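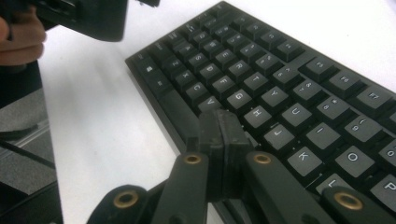
The Julla pads are too wide for this, according to the comment left on last week's entry, and we should stop spending bench time on them and go straight to the Hägglund ones. Same comment says the keyboard is a poor test because people don't pick up keyboards.

Noted, but I want numbers for both before dropping either. The keyboard stays. It has small targets, known spacing, and a gap on every side of every key that a wide pad will find if it is off by a little.

March, second bench session, hand-held unit

Setup: white desk, black keyboard, jaws fully closed and used as a single blunt finger. Wrist camera on, Mirnaden controller logging jaw position. No arm yet. Wunstead arm is still waiting on its adapter plate.

Task A, single key press, letters only. Closed jaws straight down, release, move to the next key. 90 presses per pad set.
Julla: 19 double presses, nearly all on the bottom row next to the space bar. The pads overhang the front of the key and catch the bar when I tilt toward myself.
Hägglund: not run. Screws in the kit are too long for our fingertips. Need to cut them down or find shorter ones.

So the commenter may be right about width, but part of this is my wrist angle. When I kept the unit upright the doubles mostly stopped. Will repeat with the angle written down for each press. Should have done that the first time.

Camera: good view of the letter rows with the jaws closed. The jaws do hide the key under them, so the last bit of the approach is done blind from the camera's side. The number row stays readable behind. Dropping exposure one step helped with the shine on the keycaps. Autofocus off, it hunts on the linkage arms when they open.

Controller: closed position reads 1143 counts, fully open 3513. Checked both at the start and again after Task A, same values. Under a hard press the closed reading wanders a little and comes back. I think that is play in the pivots - could also be the pads squeezing. Swap pads and see if it changes.

Task B, pulling a keycap with the two pads. Tried a few times with Julla and gave up. They slide off the top before they get any hold on the sides. Not a fair test with these, skip until the narrow pads are on.

To do
- shorter screws for the Hägglund set
- Task A again, both sets, angle logged
- wipe the Julla pads before the rerun, they are scuffed and I don't know how much that matters
- chase the Wunstead plate
- reply to the comment with the 19 out of 90 and ask what pad width they would try

Stopped at 4:40. Unit is back on the charger, log is in the shared folder under keyboard_2.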